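**Fimico F2 two-finger gripper with wrist camera – equipment page, Nellstead workshop**

Last edited by Panagiotis Vrettos, January 20, 2019

We sell the Fimico F2 as a set: the gripper, one pair of fingers, the small wrist camera, the cable and the mounting plate. The price is 1,734 euro without tax. The older set with the Vasilakis controller included is 3,020 euro, and we still keep it for customers who have no controller of their own.

Before we put any gripper on this site we use it ourselves for a few weeks. My colleague Vangelis Athanasiadis did most of the work with this one, and I did the part with the camera. What follows is what we found, also the things we did not like.

## What is in the box

- Gripper body with two dark fingers, blunt tips
- Wrist camera, fixed focus, with bracket
- Mounting plate with 4 bolts
- Cable, long enough for a small arm
- Paper manual (the English part is short, so please ask us for our own notes)

## Compared with the Veltumwood gripper

Many customers ask which of the two they should buy. The Veltumwood is stronger and I would still choose it for boxes and for anything heavy. The Fimico is lighter and its fingers can go into narrow places where the Veltumwood body touches the wall first. We tried both on door handles, hooks, cups and cartons. On thin rods the Fimico was easier to control, because it closes slowly at the end of the movement. The Veltumwood closes with the same speed until it stops, and with a coated rod this can leave a mark.

For flat things lying on a table, neither is very good. The tips are too thick to go under a sheet of card. If this is your main work, ask us about the thin fingers, which we expect to have in August.

## The camera

The camera sits close to the fingers and looks along them. The good side of this is that you see the last centimetres before contact, and these are the ones which matter. The less good side is that a large part of the picture can be one plain surface. White on white is the most difficult case for it. The automatic brightness goes up and down, and soft shadows can look like an edge to the software. We advise to fix the brightness by hand before you start, and to keep a lamp at the side – not above the arm.

Dark fingers are a help in this situation. On a pale background they are easy to find for the software, and also for a tired person at the screen.

Two views from the wrist camera – a plain white surface first, then a bent white hook:
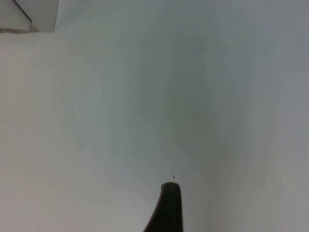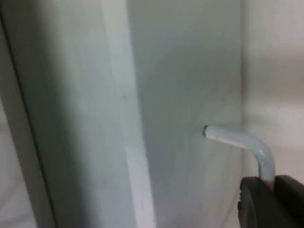
If your objects are all light in colour, you can put a small piece of dark tape on them while you set the positions. Vangelis does this also with the Veltumwood, and it saves him a lot of time.

## Controllers

The F2 works with the Vasilakis controller from firmware 41 and later. With older firmware the gripper opens and closes, but you cannot set the force. The update is free and we can do it here if you send us the unit. With other controllers we have no experience, so please write to us first and tell us the model.

## Delivery and returns

Sets are sent from Nellstead, normally within the same week. You can return the set in 30 days if the fingers are not damaged. Spare fingers are sold in pairs only.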